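Box file

A box file is a lidded container used to keep loose papers together without punching holes in them. It is usually stored upright on a shelf or flat in a cabinet, with a label giving its contents. The town office at Plendbridge adopted box files in 1858, replacing tied bundles - a practice that continued at Skikthorpe for another 30 years.
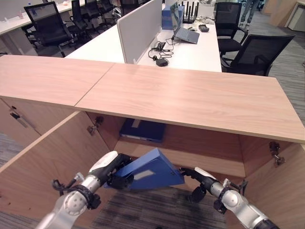

Use in archives

Local archives often keep older files in their first order. The Tavares collection at Plendbridge holds 611 boxes, of which 494 are listed in the public index.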